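The five-year pan

December 6, 2022

Every winter somebody sends me the same article about how you should buy fewer, better things. This year it was three people in one week, so I suppose I had better say what I think of it.

The argument goes like this. A cheap pair of boots costs 60 dollars and dies in two winters. A good pair costs 700 and lasts your whole life. Do the sums and you'd be a fool to buy the cheap ones. I have done the sums. For the good boots to win they have to last more than 23 years, and I have to keep liking them, and my feet have to stay the same size, and I can't leave them on a train. I left a pair of Niretti gloves on a train in March. They were guaranteed for life. The guarantee does not cover trains.

I also wonder who checks these lifetime claims. Grota has been selling its frying pan as "the last one you'll buy" for as long as I've been cooking, and I have bought 2 of them. The first one warped. I wrote to them and got a very polite reply asking for the receipt, the box and a photo of my stove. I gave up at the box. Who keeps the box?

Then there's repair, which the article always brings up near the end. I like repair. I've glued chairs. But the man at the shop in Dridthorpe wanted 100 dollars to look at my old Majumder toaster, with parts on top, and a new one was less than that. People will tell you this is a failure of character on my part. I think it's a price. 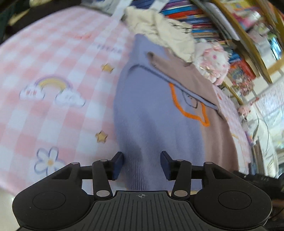
Two fingers, six pivot pins.

What I'd like to read, just once, is a piece by someone who bought the expensive version of everything and then went back ten years later with a list. Which ones broke? Which ones got given away? Which ones are in a closet, in perfect shape, because they were too nice to use? My guess is the closet wins.

Anyway, I'm keeping the second pan. It sits flat so far. The boots I have now were cheap and the left one leaks a little at the toe, and I'll probably get another winter out of them.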